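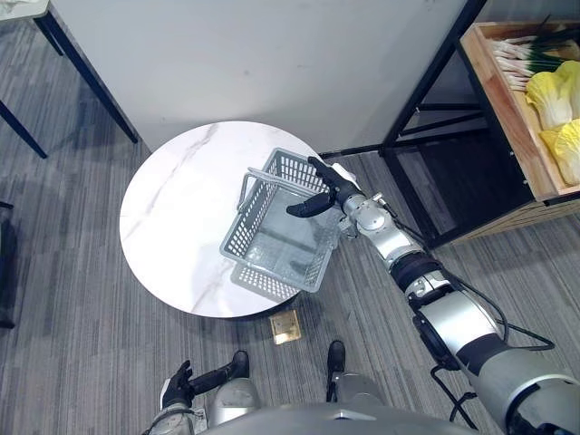

# Equipment Plan and Budget for the Basket Handling Cell

Project report, Jandomstead course in applied automation
Jan 6, 2019

## 1. Scope

The project covers picking up a light plastic basket from a low table and filling it with produce from a crate on a shelf. The two-armed robot already belongs to the department and is not part of the budget. This report deals with what still has to be bought: spare finger parts, furniture, baskets, cable protection and storage for recorded runs.

The spending limit is 2,512 dollars. Of this, 2,000 was granted in October and the rest was carried over from the previous course.

## 2. Work area

The present layout uses a round marble-topped table, a black metal shelving frame and a wooden crate. Green onions and napa cabbage are the test goods. They differ enough in shape and stiffness to require separate grasp settings, and both are cheap to replace.

The round top has one drawback for planning. A rectangular basket set at an angle can extend past the rim, and the supported area then depends on how it was put down. A rectangular table would make the start position easier to repeat. We priced one, but left it as an optional item - the round table is closer to what a shop or home would have.

The carpet is striped and there is a metal floor outlet plate set into it near the table. Any floor markers must be placed clear of the plate. Tape was chosen over a printed mat for this purpose.

## 3. Items

| Item | Supplier | Qty | Cost (USD) |
|---|---|---|---|
| Finger spares, set | Plular | 2 | 1,180 |
| Baskets, perforated, folding handle | Caron | 9 | 164 |
| Cable sleeve and clips | Caron | 1 | 76 |
| Storage drives | Wudomska | 2 | 390 |
| Floor tape, labels | Caron | 1 | 42 |
| Produce, full term | local | - | 260 |
| **Total** | | | **2,112** |

This leaves 400 dollars unassigned. The optional table was quoted at 310 including delivery.

## 4. Notes on selection

**Baskets.** The walls must be open latticework with a rim the fingers can curl over. Solid-walled baskets were rejected at the quote stage. All units should come from one batch, as rim thickness varies between batches.

**Finger spares.** These have the longest lead time, six weeks from Plular. One set is to be kept sealed until the first is used up.

**Cable sleeve.** The arm cable runs on the outside and hangs in a loop. The sleeve has to leave enough slack for full elbow travel. Length will be measured at maximum reach before ordering.

## 5. Order of purchase

1. Finger spares
2. Baskets and cable sleeve, as one Caron order to save on shipping
3. Storage drives
4. Tape and labels
5. Produce, weekly

The optional table will be decided on after the first two weeks of runs. If placement error at the start position stays above 2 cm, it will be ordered from the unassigned funds.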